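About Brorngate Computer Workshop

Brorngate began with one long bench, two good lamps and a stack of old office desktops that a local firm was about to throw out. Haf Kemeys, who had been fixing her neighbors' computers for years, thought it was a shame to see them go, and asked if she could have the lot. Natnael Woldegiorgis came along that first evening to help carry them up the stairs, stayed to take one apart, and has been teaching with us ever since!

We run small evening classes for anybody who would like to know what goes on under the cover of a computer – retired folks, teenagers, parents who are tired of paying for repairs, and quite a few people who tell us at the door that they are "no good with this stuff." (They do fine.) You don't need any experience, and you don't need to bring a thing except your reading glasses, if you use them.

Our Lyons course is the one most people start with. It costs $129 and covers opening a case, finding your way around the motherboard, changing memory and the little coin-cell battery, and lifting the bracket over the processor without bending anything. The Noseck course goes on from there into power supplies, fans and tracing faults, and we do ask that you take Lyons first.

Since we opened, 585 people have finished a course with us, and 352 rebuilt desktops have gone out to families and school clubs around town. We still like the older office machines best for teaching. The parts are big enough to see, the slots come in different colors, and they are very forgiving of beginners – we have a soft spot for the Dells in particular.

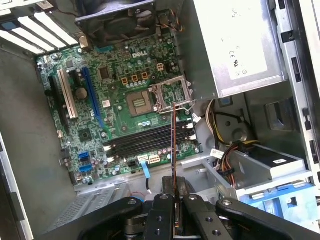 New classes start every October, and you are always welcome to stop by before then and have a look around the bench.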